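# Care of Light Wooden Tabletops

*Household guidance sheet, issued to residents of Hekach House and the Gastel annex*

Every apartment in Hekach House is furnished with a wooden worktable, and residents are responsible for its day-to-day care. The instructions below apply to all tables with a pale, smooth finish. Dark-stained tables in the Gastel annex were treated with a different oil and are covered on a separate sheet, available at the front desk.

## Daily cleaning

Remove crumbs and dust with a dry cotton cloth before any moisture is used. Grit left on the surface will scratch it when rubbed. Wipe with the grain, using long strokes from one end of the table to the other, and finish each stroke past the edge.

For ordinary marks, use a cloth wrung out in lukewarm water with a few drops of dish soap. The cloth should be damp enough to feel cool and should leave no puddles. Follow at once with a clean, dry cloth.

The following must not be used on the tabletops:

- bleach or any cleaner containing bleach
- scouring powder, steel wool or the green side of a kitchen sponge
- furniture polish containing silicone
- vinegar, including diluted vinegar

Residents who prefer a commercial soap may use Parsons wood soap, which is stocked in the laundry room. One capful to a bucket is sufficient.

## Reading the grain

On most boards the grain runs fairly straight, and the direction of wiping and sanding is easy to judge. On others it bends. A wave or ripple in the lines is a natural feature of the tree and does not mean that the board has warped. To check for warping, lay a metal ruler on edge across the area in both directions and look for light beneath it.

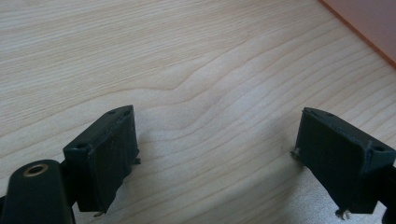

Where the lines curve, follow their general direction and use lighter pressure. Sanding hard across a ripple leaves fine scratches that may not show until oil is applied, when they darken and become difficult to remove. Work under a lamp placed low and to one side, and move the lamp as the work proceeds. Glare from an overhead light or a window can make a patch look paler than it is, and residents have more than once sanded a spot that needed no attention.

## Rings, ink and grease

White rings left by cups are usually moisture held in the finish. Leave the table uncovered overnight in a dry room; many rings fade without treatment. If the ring remains after 2 days, rub in a small amount of table oil with a fingertip, wait for an hour, and wipe clean.

Grease should be blotted with paper towel and then covered with cornstarch. Leave the cornstarch in place until morning and brush it off. Repeat if needed.

Ink and marker should be reported to the building office. Do not apply alcohol or nail polish remover.

## Boxes and colored items

Painted boxes, dyed cardboard and colored plastic can transfer color to pale wood, particularly in warm weather or when the underside is damp. Place a sheet of plain white paper or a cork mat beneath any such item that will stay on the table for more than a day. Lift items to move them. Dragging a box by one corner is the most common cause of the short, deep scratches found at inspection.

Rubber feet on small appliances may leave yellow marks that cannot be cleaned off. Felt pads are available at the front desk at no charge.

## Oiling

Tables should be oiled in February and again at the end of summer. The building uses Bommont clear table oil. Tinted oils will change the color permanently and are not permitted.

1. Clear the table and clean it as described above. Allow it to dry for a full night.
2. Sand lightly with 320-grit paper, if the surface feels rough. Remove all dust.
3. Apply the oil thinly with a lint-free cloth, covering the ends and edges.
4. After 15 minutes, wipe off everything that has not soaked in.
5. Keep the table clear until the following evening.

Oil-soaked cloths can catch fire on their own. Soak them in water, seal them in the metal can provided in the laundry room, and do not place them in the kitchen trash.

Oil, sandpaper and cloths may be signed out from the front desk until 6 p.m., except on Sunday. Unused oil should be returned in its original bottle with the cap tightened.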